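手持示教夹爪（双手套装）
Kellilham 出品 · Camenzind 小店代理
状态：有货，2019年3月这一批
单套含左右手各一只

先打个招呼，我是 Priya Montoya，这个页面从头到尾都是我写的，所以有点啰嗦，赶时间的朋友直接拉到最下面看规格和配件就行。我自己用示教夹爪教机械臂干活有一阵子了，店里上架什么、不上架什么，基本都是我拿在手里玩够了才定的。 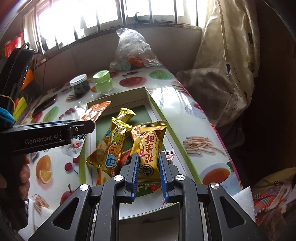
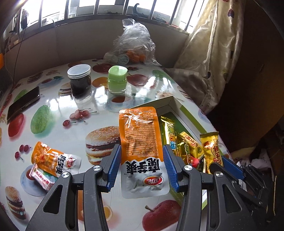 两张都是拿盒装零食练抓取，先抓花生酥，还是先抓魔芋爽，随你高兴。

说回产品。这套东西的思路很简单：你两只手各握一只夹爪，像平时收拾桌子那样去夹、去放、去摆，手上的动作和夹爪上相机看到的画面一起记下来，之后拿去训练机械臂。比起用摇杆遥操作，我最喜欢的是它快！摇杆我也用过好久，夹一个软包装要来回对好几次，手腕转个角度还得想一下是哪个轴，教完一下午整个人都是懵的。换成手持的，新来的同事 Thabiso Maluleke 看了一遍就上手了，他当时还嫌我讲解太长（好吧，确实长）。

遥操作我们也还在卖，Jindine 那套主从臂就挂在隔壁页面。如果你的任务特别吃力控，或者机械臂够得着够不着很关键，那还是老老实实用主从臂去教。手持夹爪录的时候人可以随便走、随便弯腰，录得很开心，等放到真机上才发现那个姿势机械臂根本摆不出来，这个坑我踩过，踩得还挺深。我现在的习惯是先在地上贴一圈胶带，把机械臂的活动范围标出来，人就站在圈里教。

再讲讲手感。指垫是软的，带纹路，夹塑料包装不容易打滑，夹玻璃罐子也还可以，不过罐子太粗就别勉强了，开口最大80毫米。扳机的力度偏轻，我手小，握久了不累，Urs Wyss 手大，他说刚开始老是夹过头，把薯片捏碎了一包。后来他在设置里把行程调短了一点，就好多了。单只重674克，拿在手里第一感觉是“咦，还行”，连着录一个钟头以后感觉就不太一样了，所以我建议录一会儿歇一会儿，别学我硬扛。

有几件事买之前想跟你唠叨一下：

桌面反光。亮面桌布、玻璃台面，再加上大窗户，腕部画面里会有大片高光。曝光最好手动锁住，自动曝光一转手腕就忽明忽暗，看回放看得我头疼。

双手配合。两只夹爪靠得太近会互相挡镜头，教的时候让闲着的那只手退开一点，等要用它了再伸过来。

动作别太急。我一开始总想多录几条，手一快，定位就容易飘，最后删掉的比留下的还多。慢慢来反而省时间。

东西要换着摆。同一包零食每次都放同一个角，录多少条都白搭，立着、躺着、斜着、压在别的东西下面，都教一教。

常有人问要录多少条才够用。这个真没有标准答案，看任务。我们自己做“从盒里取一包放到桌上”这种，大约录了1,000条才觉得心里有底，Flurina Thaler 那边做叠毛巾，录得比我们多得多，还在录。建议先录一小批，训一版看看它笨在哪里，再回去补那一块。

规格
形式：手持，双指平行开合
数量：2只（左、右各一）
最大开口：80毫米
单只重量：674克
指垫：软质带纹路，可拆换
记录内容：腕部画面、夹爪位姿、开合量
供电：随附电源线和充电底座

盒子里有
夹爪一对、备用指垫一副、充电底座、数据线、标定板、一张中文快速上手卡（这张是我重新写过的，原来那张翻译得太绕了）

另购配件
加长指尖，适合从深盒子里取东西
Lindeden 腕带，长时间录制时分担一点重量，我自己一直在用
硬壳收纳箱，5月到货，可以先留言登记

售后
指垫属于耗材，磨平了就换，店里常备。标定跑偏先别急着寄回来，按上手卡背面的步骤重做一遍，还不行就写信给 Rupert Ortner，他管维修，回信比我快。写信时请附上夹爪底部的序列号和一小段出问题的录制，光说“不准”他真的没法查。

想先试试手的，可以预约到店里来，带上你自己要抓的东西最好，杯子、袜子、调料包都行，我给你留张桌子。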